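3.2 Collecting demonstrations

All demonstrations were recorded by people, with no robot in the room. The person stands at a wooden table and works with a hand-held gripper in each hand. Each gripper carries its own camera and a light gray marker plate on top, and a further camera looks down on the table from head height. Because the recordings are made with the same kind of fingers that the arms use later, the policy can be trained on the gripper views without any step that removes or redraws a human hand.

The task set used in this paper is built on a wooden storage box with a hinged, see-through lid and a grid of compartments. The operator sorts small goods into the box, or takes them out and lays them on the table. We chose the box for its partitions. They force the operator to come in from above and to place each item with some care, and they punish small errors in height that an open tray would forgive. Foil-wrapped packets are a hard case here. They shine, they crumple, and their outline changes from one grasp to the next. Containers with colored lids are easier to find in the gripper views but leave less room for the fingers once they are down in a compartment.

Operators were given a goal for each episode and no script. They were free to choose which hand moved first and which item to take. In Figure 3 both grippers are held beside the box, the lid is open, and most compartments are in use.

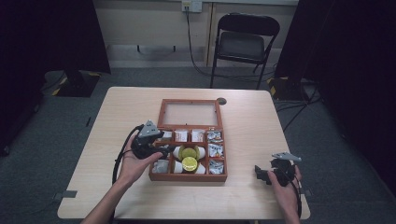
Figure 3. Head view of the table during a box episode.

Kylie McKinnon, reading an early draft of this section, objected that a free order of items would leave the policy averaging between two equally good choices, and that we should fix the order, at least for the first half of the data. We tested this in a small side study. With a fixed order the policy learned faster but failed more often when a packet was missing from its usual compartment, as it had seen no other way to go on. We kept the free order and instead gave the policy a short history of frames, so that it can tell which item it has already started on.

The full set holds 2933 episodes. Of these, 1436 are sorting episodes and the rest are removal episodes. Recording was split among 5 operators. An episode starts when the operator closes both grippers once and ends when both are held still, and the cut points are found from finger width alone.

We dropped a further 332 episodes before training, and they are not part of the total given above. Most were lost to tracking. When an operator leaned far over the table, one marker plate could hide the other from the head camera, and the estimated gripper pose jumped. Others were dropped because an item was pushed with the knuckles of the hand, a contact that an arm could not repeat. Bouchra El Ouafi and Efraín Mamani reviewed these cases separately and settled the few they disagreed on by watching the clips together.

3.3 Frames without objects

Many frames from the gripper cameras show no item at all. They come from the approach, from the return, and from pauses in which one hand waits for the other. Our first version of the pipeline, written at Hillico, threw such frames out on the grounds that they carry little information. This was a mistake. A policy trained on the reduced set hesitated over bare parts of the table — it had rarely seen them — and sometimes closed its fingers on a patch of glare.

We now keep the empty frames but sample them less often than frames in which an item is visible. Figure 4 is typical of what they contain: wood grain, reflected light, and the two fingers set well apart. The grain and the reflection both matter for training. The grain looks compressed toward the far side of the view and wide near the fingers, and the image encoder seems to use this as a cue for height. The reflection is bright enough to wash out part of the grain, so we vary brightness and color during training to keep the encoder from treating it as an object. 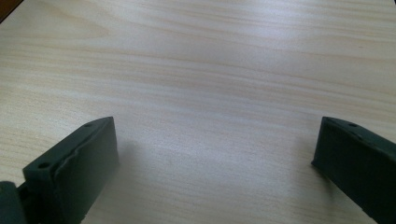
Figure 4. Gripper camera view with open fingers over bare table.

Finger width is stored with every frame, empty or not. In the empty frames it is often the only signal that separates an approach from a return, as operators tend to open the fingers wider on the way in. Section 4.1 reports results with and without this input.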